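Filed under: Short Stories, Travel

The Museum at Nernadcombe

The bus left me at the bottom of the hill, and the driver pointed up with his thumb. I had read that the museum of Nernadcombe keeps 4,000 objects in 26 rooms. It was August and I was the only one who got off.

The woman at the desk sold me a ticket with the number 807 on it. She tore it slowly, as if it was a letter.

"You are from where?" she asked.

"From Zemon," I said. "My grandmother worked here, before she moved away."

She looked at me for a longer time then. "In which room?"

I did not know. My grandmother told us only that she dusted the clocks, and that one of them, made in Oda, was always wrong. She was fond of that clock. When we were late for dinner she used to say that we were living by Oda time.

I walked through the rooms of coins, of saddles, of wedding dresses with yellow collars. My shoes were loud on the floor. In the room of musical instruments I sat down for a while, near a drum as big as a table, and I ate half of my sandwich, although it was forbidden.

The clocks were on the upper floor, behind a blue door. Most of them had stopped. I went from one to the other and read the cards, and on the last shelf I found it - a small brown clock with a cracked face. "Oda, maker unknown," the card said. It was still going.

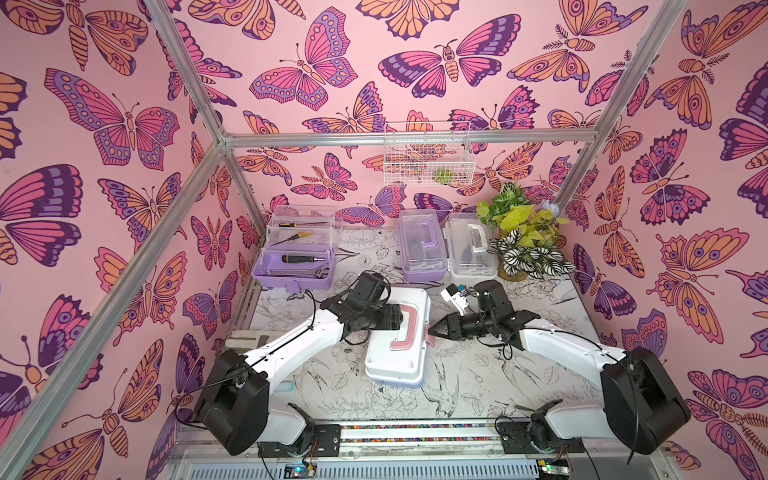

I compared it with my watch. The clock was 30 minutes behind, and its tick was uneven, like somebody walking with a stone in the shoe.

The woman from the desk had come up after me. She had a cloth in her hand.

"We tried to repair it once," she said. "A man came from Cutaline for it. After one week it was slow again."

"Who is dusting it now?"

"I do it. But we close soon, and my knee is bad today."

She held out the cloth to me. I took it and opened the glass.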